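Polka Dot (textile pattern)
November

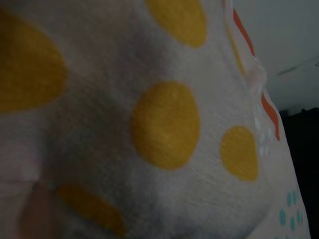
Renata Quillfeather

A polka dot is a pattern of filled circles repeated across a cloth or other surface. The term is used most often for fabric, although the same pattern appears on paper, pottery, wallpaper and packaging. The circles may be the same size throughout or may vary, and they may be set out in a strict grid or scattered. In most cases the dots are a single color on a plain ground.

Name

The word "polka" refers to the dance of Bohemian origin that became popular in Europe and the United States in the middle of the 19th century. During the height of the fashion, makers and shopkeepers attached the name to many goods, including hats, jackets and curtain fabrics. Most of these names fell out of use when interest in the dance declined. The name for the dotted pattern remained. There is no firm evidence of a link between the arrangement of the dots and the steps of the dance.

Other languages use other terms. In Spanish the pattern is called lunares, a word also used for moles on the skin, and it is closely tied to flamenco dress. In French a dotted cloth is described as à pois, meaning "with peas." In German, small round dots on fabric have been called Thalertupfen, after a former silver coin.

Early production

Spotted cloth is much older than its English name. Before machine printing, dots could be made by tying small sections of cloth tightly before dyeing, by stamping with a carved block, or by embroidery. Each of these methods made even spacing difficult. A block set down slightly out of line left a visible step in the pattern, and tied dots tended to differ in size and shape.

Roller printing changed this. A pattern engraved on a metal cylinder could be repeated along the full length of a cloth with little variation, and a plain dot was one of the simpler designs to engrave. Small mills that could not afford elaborate floral work were able to offer dotted goods at a low price.

The mill town of Podholm is often mentioned in local histories of the trade. Its principal works kept 88 engraved rollers in regular use, of which 16 carried dotted designs. The neighboring works at Ilthorpe specialized in white dots on dark blue cotton, sold mainly for aprons and work dresses. A surviving order book from Ilthorpe lists the dots by the names of seeds, with "mustard" as the smallest and "broad bean" as the largest. The same names were used in Woltby, where the cloth was sold at the Thursday market.

Methods of manufacture

Printed dots are the most common form. Color is applied to the face of the cloth by roller, by screen or by digital printer. On smooth cotton the edge of each dot is usually sharp. On brushed or napped cloth, such as fleece or felt, the raised fibers carry the color unevenly and the edge looks softer.

Discharge printing works in the opposite direction. The whole cloth is dyed first, and a chemical paste then removes the color in the areas that are to become dots. This method is suited to pale dots on a dark ground, and it leaves the cloth softer than a heavy layer of white pigment would.

Woven dots are formed by extra threads carried across the cloth and brought to the surface where a dot is wanted. Dotted swiss, a sheer cotton used for summer dresses and curtains, was traditionally made in this way. Later versions are often flocked, with short fibers glued to the cloth in small round areas. Flocked dots can wear away with repeated washing.

Knitted dots present a particular problem. Knit stitches are seldom square, and a circle plotted on ordinary graph paper will often come out as an oval. Pattern makers correct for this by using a chart drawn to the proportions of the stitch.

Types

The trade recognizes several kinds of dot by size and arrangement, although the terms are not used in the same way by every supplier.

Pin dots are very small and closely spaced. They are common in neckties and shirt fabrics, and at a distance they may read as a solid color.

Aspirin dots are of medium size, similar to that of the tablet from which they take their name.

Coin dots are larger, and are used for dresses, scarves and household fabrics.

Confetti dots vary in size or color and are scattered without an obvious grid. They are found chiefly in children's clothing, blankets and party goods.

In a straight layout the dots stand in rows and columns. In a half-drop layout each column is shifted down by half the distance between dots, which produces diagonal lines. The half-drop layout is widely preferred for clothing, where a straight grid makes any error in cutting easy to see.

Use in sewing

Large dots require some care in cutting. A dot placed at the center of a collar or on a patch pocket draws attention, and home sewing guides advise laying out the main pieces before any cut is made. Extra cloth is normally allowed for matching at the seams. The Sowerby pattern booklet for household sewing gives 4 inches as the allowance for a child's dress in a coin dot and 2 inches for a pin dot.

Cloth with dots of mixed sizes does not usually need matching and is often recommended to beginners.

The shape of a printed dot depends on the way the fabric hangs or is stretched. On a curved or gathered surface, round dots appear as ovals, and on stretch fabrics they may be pulled out of shape permanently if the cloth is sewn under tension.

See also

Dotted swiss
Gingham
Half-drop repeat
Roller printing

Last updated: November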